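December, 8:40 am, bench 2

Carried on with the harness sort from the Orncombe return. Annunziata had already emptied the first box, so I started on the second and worked until the coffee ran out. Count for the second box is 79 harnesses. That includes the ones with damaged ends, which I kept in the count because they still have to be written off against the Ernell order.

Sorting rule we settled on, so we stop changing it halfway through:

- Go by wire color first, label second. Half the labels are rubbed or folded over and reading them takes longer than the sorting.
- Blue-and-white goes in the upper part of the yellow bin.
- Red-and-black and green-and-yellow go in the lower part. It's deeper and those loops need the space.
- Anything with no label at all goes in the tray by the vise, whatever color it is.

Jaime wanted the red-and-black kept apart from the green-and-yellow. I tried it for the first 30 and gave up. On a lot of them both pairs are in the same harness, and pulling at them to see which is which only makes a worse tangle. Left as they are. He can split them at test if he still wants to.

Blue-and-white bundle is a nuisance. Came out of the box in one lump. I got 7 harnesses free of it and then stopped, since the connectors catch on each other and I don't want to pull a contact out. Do the rest flat on the mat with the lamp on. Don't lift the lump by one strand.

Continuity: set up the meter and the small test board, both fine. Checked the 7 loose ones end to end. Five good, one open, one that comes and goes when you flex it near the connector. The open one and the bad one have red tape on them and are in the reject tub. Did not cut them open. Annunziata would like to look at the crimps under the microscope first.

Ramalho called at 10:15 about the replacement housings. They can send white or black, same price. I said white, to match most of what we have on the shelf. Need the part number from the Drirunville drawing before they will ship. I looked in the blue folder and the drawing in there is the old one. Jaime, do you have the new one on your machine?

To do:

- rest of the blue-and-white, flat on the mat
- third box, not opened yet
- new cable labels, the ones on the roll are too wide for this wire
- send the Drirunville part number to Ramalho
- ask Ernell if they want the rejects back or just the count

Please don't top up the bin from the third box until what's in it has been tested and logged. Lower part is for untested only. Tested ones get a zip bag with the date and go on the shelf over the bench.

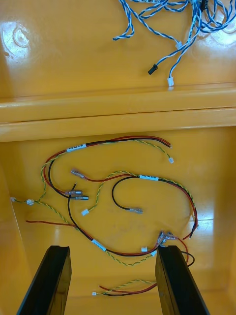 Yellow bin, blue-and-white in the upper part, red-and-black and green-and-yellow in the lower.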